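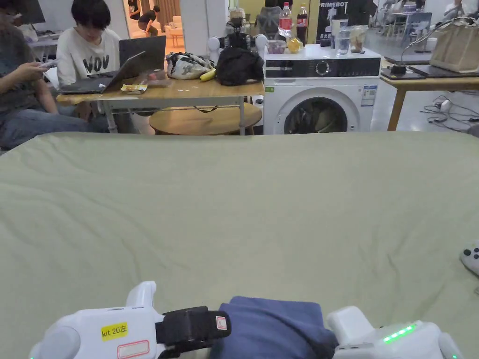 Villads Hafþórsson
Student author, Interior Studies project, Bilville

Shared Tables and Soft Surfaces: Use of a Common Room

1. Purpose

The project looked at how one room serves several uses at the same time. The room at Miranda house has a large surface covered in sage-green fabric and, past its far edge, a light wooden table with metal legs. I wanted to know which objects end up on which surface, and how long they stay there.

2. Method

Observations were made in August at set times. Each entry in the log gives the surface, the type of object and whether a person was seated nearby. The log has 279 entries. Rodrigo Collado checked 100 of them against my notes, and we disagreed on 3. These were corrected before the totals were made.

3. Findings

The wooden table took most of the entries, 149 in all. Food and work share it. In the view at the head of this report, a laptop is open on the table with a small snack wrapper beside it, and a banana lies in front of a white bag with a gray printed pattern. A black bag takes up the right end. Bags were the slowest items to move and reduced the space left for work.

The green surface was used differently. Cloth items were often set down there folded, like the navy-blue one near the front edge. The fabric wrinkles easily, and small objects were harder to keep level on it than on wood.

4. Limits

Short visits to the room were probably missed. The log does not record who owned an item, so bags left by one person for several hours could be entered more than once.

5. Next step

Hooks on the wall near the doorway would be a low-cost test. The same log sheet can be used, with one added column for items hung up.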